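2024년 4월 30일
글: Mavis Nguyen-Tran

4장. Prukira 높이 조절 작업대 설치

4.2 다리 조립과 수평 맞추기

시작하기 전에 상판을 뒤집어 담요나 골판지 위에 놓습니다. 상판 무게는 17kg이므로 두 사람이 함께 드십시오.

1. 다리 네 개를 모서리 브래킷에 끼우고 볼트를 손으로만 돌려 넣습니다. 이 단계에서는 끝까지 조이지 않습니다.
2. 가로대를 뒤쪽 다리 사이에 겁니다. 구멍이 두 줄인 면이 안쪽입니다.
3. 볼트를 대각선 순서로 조입니다. 육각 렌치는 부속 봉지 B에 들어 있습니다.
4. 작업대를 바로 세우고 높이를 정합니다. 가장 낮은 위치는 75cm, 가장 높은 위치는 122cm입니다.
5. 수평계를 상판 가운데에 놓고 조절발을 돌려 맞춥니다. 네 발이 모두 바닥에 닿아야 합니다.

주의: 높이를 바꿀 때는 상판 위의 물건을 모두 내려놓으십시오. 잠금 핀이 덜 들어간 상태에서 손을 떼면 상판이 한쪽으로 내려앉을 수 있습니다.
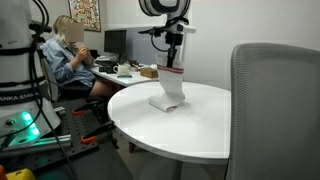 사용 설명서 제3판 17쪽

4.3 클램프와 케이블 정리

1. 클램프는 상판 가장자리에서 턱이 완전히 물리도록 깊숙이 끼웁니다. 무른 재료를 고정할 때는 사이에 얇은 합판 조각을 댑니다.
2. 케이블은 상판 뒤쪽으로 내려 다리 안쪽의 고리에 겁니다. 높이를 올렸을 때도 당겨지지 않도록 여유를 남깁니다.
3. 멀티탭은 바닥에 두지 말고 가로대에 나사로 고정합니다. 나사는 별매입니다.

참고: Neagu 벽 선반과 함께 쓰는 경우 선반 아랫면을 바닥에서 165cm 위에 답니다. 작업대를 가장 높이 올려도 바이스 손잡이가 걸리지 않는 높이입니다. 벽이 석고보드라면 선반 설명서의 앵커 항목을 먼저 읽으십시오.

4.4 첫 점검

사용을 시작하고 일주일이 지나면 모든 볼트를 한 번 더 조입니다. 그 뒤에는 해마다 1월에 점검하면 됩니다. 조절발의 고무가 갈라졌으면 네 개를 한꺼번에 교체합니다. 교체 부품은 Gerkow 대리점에서 주문할 수 있으며, 주문할 때 가로대 안쪽 스티커의 제조 번호를 알려 주십시오.

상판에 바르는 오일은 5장에서 설명합니다.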